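The New Pair of Hands at Stonley

By Davina Pollock

At the Strachan workshop in Stonley, the morning shift used to begin with gloves. Now it begins with a screen, and Lorna Aitken still does not like the screen very much. She has repaired small instruments for 20 years, and she told me she can find a bad joint with her fingertip faster than with any menu.

The robot arms came in September. The company calls the programme Remmont, and its task is modest: to take over the handling and testing of small parts, the work which gives people sore wrists and tired eyes. In the first month the cell finished 1194 parts. Eilidh Purves, the production manager, has this number written on a card above her desk.

No one lost a position, she says, but the positions are not the same. Before, six people sat at the benches the whole day. Now two of them look after the arms, and the others moved to final repair and to customers' questions. Pui-shan Chiang was one of the first to change. She had never programmed anything, and her training was only 82 hours, partly in her own evenings. “I was afraid to break it,” she told me. “Then I broke it a little, and we fixed it, and after this I was calm.”

Her pay went up one grade. Lorna's did not, and this is a sore point in the lunch room. The staff have asked that knowing the product should count as much as knowing the machine, and the company has promised an answer before winter.

What surprised me was how much human labour stays around the automation. Someone must teach every position, move the cables out of the way and clear the table before a new routine. 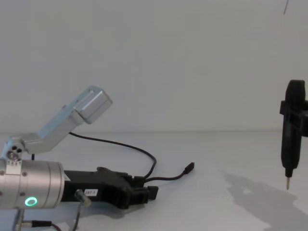
Adalberto Barros, who came from the Tisov plant to help with the start, estimates that half of his day is spent on such small things. He does not complain. In Tisov he stood at a press, with the noise in his ears also at night, and here he can talk with a colleague while he works — he values this more than the new title.

Lorna has agreed to teach the arms her own order of testing. She wrote it by hand, on both sides of a sheet, and Pui-shan is typing it in step by step. They disagree on step four.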